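Making Room in the Break Corner
Project report by Birthe Hjaltested and Preben Vídalín

Why we picked the corner

Preben and I share a studio on the Brestska floor with the rest of our year, and by May the break corner had turned into the place where stuff goes to be forgotten. Our assignment was to improve a shared space without buying furniture, so we didn't look very far! We sent a short survey to the studio list and the top complaint was water: people wanted it in one place and not in the walkway.

What we tried

We went through two layouts. The first one had the jugs by the doors, and I tripped over them myself (Preben still brings this up). For the second we used the space under the white table, which was doing no work at all, and kept the top clear except for the little tan bowl. The boxes and the suitcase stayed over by the window side, because we hadn't found the owners yet and I wasn't going to throw out somebody's luggage.

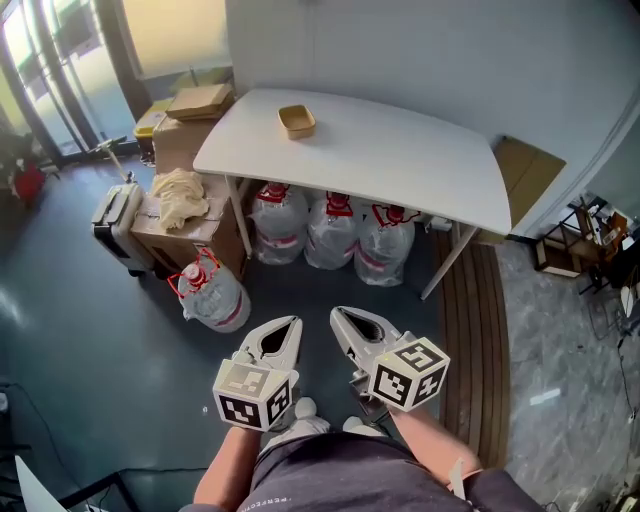

What we would change

The jug in front of the cardboard box bugs me. It belongs in the row with the others, and I'd also like the flattened cardboard gone, which means a trip to the recycling room with a cart. Preben wants a shelf for the boxes. I'd rather have fewer boxes, so we're still arguing about that one, and the plan in our appendix shows both versions.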